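Ticket: Dryer in unit 4 stops mid-cycle, clothes left damp
Opened by: Stela Dobre
Assigned to: Darius Dumitrescu
Site: Killow residence, laundry room
Status: Closed

Initial report
Dryer 4 (Prelus vented model) starts normally, runs for a while, then stops with the drum light on. No error code. Restarting works after a wait. Residents report that heavier items come out damp at the seams and in the hood lining. The other dryers on the same wall are fine.

Darius Dumitrescu, 9:40
Checked supply at the outlet, within range under load. Door switch tested closed on every try. Lint screen clean. Ran a timed cycle empty and it completed. Ran a second with wet towels and it stopped partway through. Suspect the thermal cutoff is doing its job and the airflow is poor.

Stela Dobre, 10:15
Can we rule out the moisture sensor? It was replaced in October.

Darius Dumitrescu, 11:05
Timed cycles ignore the sensor on this model, and the fault shows up on timed. Leaving the sensor alone for now.

Darius Dumitrescu, 14:20
Pulled the machine out. The flexible duct was crushed flat behind the rear foot, and the outside flap was stuck nearly shut with lint. Replaced the duct with rigid pipe and freed the flap. The vent run has two elbows, inside the limit on the rating label. Heater reads normal cold.

Niloufar Ghaffari, 15:10
Please test with mixed fabrics before closing. Towels alone won't show the seam problem.

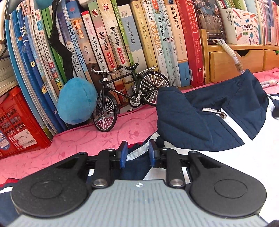 Darius Dumitrescu, 16:45
Mixed load done, some 200 minutes of run time over several cycles. No stops. Exhaust flow at the flap is strong. Seams and linings dry on the normal setting — thick hoods still need to be turned inside out, same as on the other machines.

Manuela Mazza, 17:30
Out of order sign removed. Duct inspection added to the filter checklist for all dryers on that wall.

Resolution
Restricted exhaust. Duct replaced, flap cleaned, no electrical parts changed. Reopen this ticket if the dryer stops again on a timed cycle.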